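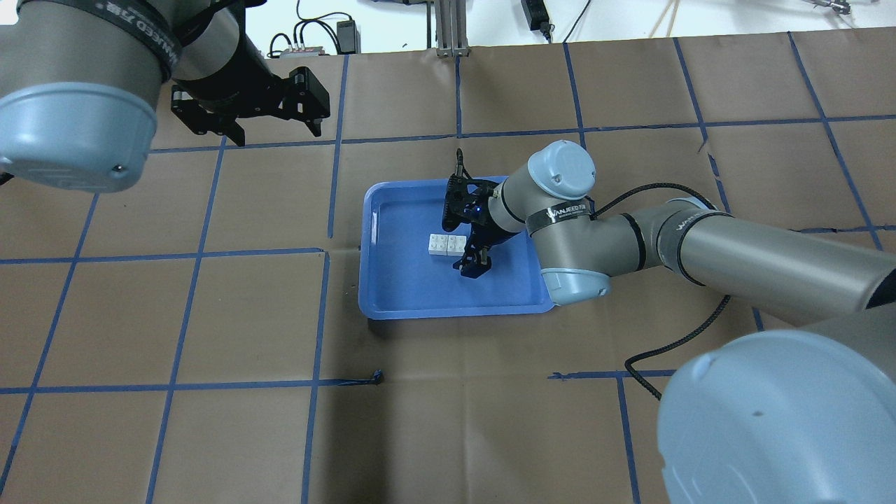 **1/** Ellow wants $949 a month to teach a pair of arms to do small-parts work. I've had the trial since last week and I have opinions. Thread, long, sorry.

**2/** What you're buying: software, a setup call, and a promise. You bring the arms and the table. Undel (the company behind it) says you demonstrate a job by hand, upload the demos, and get a working skill back within 48 hours.

**3/** The sales page says "both hands, one brain." I asked the rep what the brain does when one hand is in the other one's way. He said great question and sent me a PDF.

**4/** The PDF is 106 pages. The word "collision" is in the glossary. I did not find it doing much work anywhere else.

**5/** My test job is about as easy as I could make it. White toy bricks, shallow blue tray, pick one up, later on press it onto another. If a service can't do toy bricks I don't want to hear about connectors.
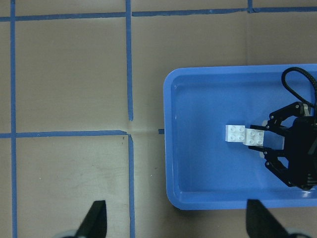

*Thread last edited Tuesday, 4:40 p.m. Fixed the price in 1/, added the reply from Undel in 13/.*

**6/** Let's talk about bricks sitting side by side and touching, because that's where my trouble started. The gripper needs room for a finger on each side. If the neighbor is right there, one finger has nowhere to go.

**7/** A person nudges the brick over first without thinking about it. Ellow's demo video always starts with the parts nicely spread out. Go watch it again with that in mind. Every part has its own little yard.

**8/** So I did my demos with the bricks touching, and the app flagged them as "low quality starts." It recommended I separate the parts before recording. Who's separating them at 3 in the morning on a real line? Me?

**9/** You can override the flag. It's under Advanced, then Session, then a toggle called "Strict intake." Turn it off and your uploads go through fine. I'd have loved to read that in the PDF.

**10/** The skill came back in time, I'll give them that. First impression: the approach is smooth, much smoother than I expected, and it comes down into the tray at a sensible angle. Then it hangs there over the brick thinking it over. Long enough that I reached for the stop button twice.
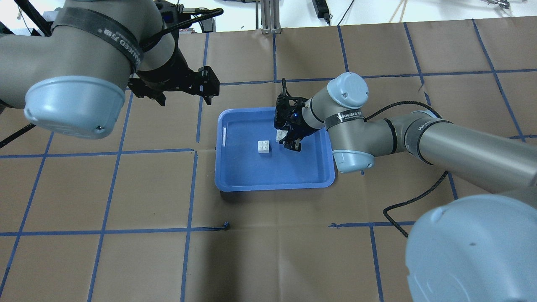

*Right arm over one brick, the other lying flat toward the left-center of the tray.*

**11/** Several people asked about white on blue. Yes, I picked a high contrast pair on purpose. Undel's own guide says to avoid shiny trays, so I used one, because every tray in my working life has been shiny. I couldn't pin any of the misses on glare. Credit where due.

**12/** My bigger complaint is the second arm. You pay for 2 arms whether the skill uses both or not. For a plain pick, mine mostly held its gripper open off to the side and waited. That's a very expensive coat rack. There's a one-arm plan "coming," no date.

**13/** Undel answered when I complained about this in public (funny how that works). They say idle arms are "staged for cooperative steps." Fine. I haven't been sold a cooperative step that I'd put in front of a customer yet.

**14/** Mayu Honda, who ran the same trial on her own bench, disagrees with me and I promised I'd say so. Her skill passed parts from hand to hand well enough that she's keeping it another month. Her parts are bigger than mine and she spaces them out. I think that explains most of it. She thinks I'm grumpy.

**15/** Things I wish I'd known going in:

- Tilt your demos a little differently each time. Mine were too alike and the first skill was brittle.
- Move the tray between demos, and turn it too.
- The app logs a "grasp" when the fingers close. It does not check that anything is in them.

**16/** That last one matters a lot. The dashboard success number is built on it. So if someone shows you an Ellow dashboard with a lovely green bar, ask what was in the gripper. 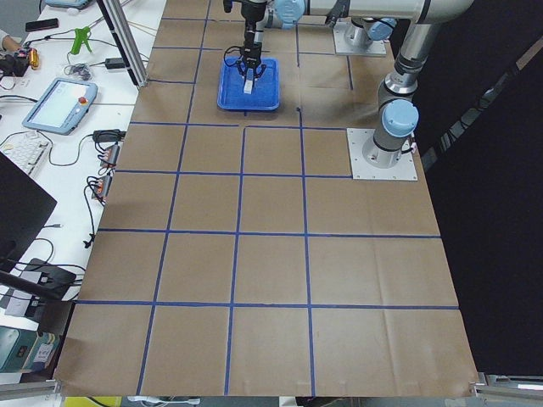

*Fingers closed on the piece, just above the tray.*

**17/** I now score every run by eye and ignore the bar. It's slow and boring and I trust it. Undel says a "verified grasp" option is in testing. I'd pay for that before I'd pay for anything else on their roadmap.

**18/** Compared with Redano, which I tried in March: Redano is cheaper, uglier, and makes you write some of the logic yourself. It also tells you plainly when it missed. I got more done with it in the same number of days.

**19/** Nishimura's kit keeps coming up in the replies. Haven't used it. If anyone has run it on parts that touch each other, please post that and skip the promo clip.

**20/** Where I am right now: not renewing at $949. The motion is good. The reporting isn't, and the reporting is what I'd be showing my boss.

**21/** Trial has a few days left on it. Next up is pressing one brick onto the other, both arms, no help from me. Will add to this thread if I get anything worth showing.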